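A word about the Joten grippers

Many of you wrote in after the last issue to ask why the hand-held grippers were pulled from the Loravura hall for a whole week, and we are sorry it has taken us this long to answer properly. The trouble was the finger pads. On 11 of the units the mesh skin had begun to lift at the rim, and a lifted rim will happily catch a fingertip — one colleague got a nasty pinch while picking up tissues, and had to have the jaws eased open by hand.

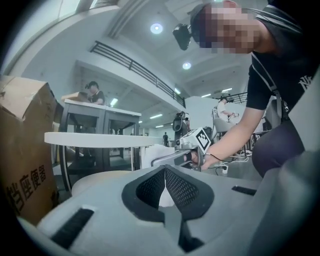

Can the older pads still be used? Only once they have been checked and carry a green dot, and any pad that has done more than 700 grasps should go straight into the return bin.

Rornov has promised us 120 new pads in February, with a softer edge that we have been asking after for a good long while now. Until they come, please stop the moment a jaw feels sticky, unplug the gripper before you touch the pad, and bring it over to the Haslinger bench, where there is always somebody glad to take a look.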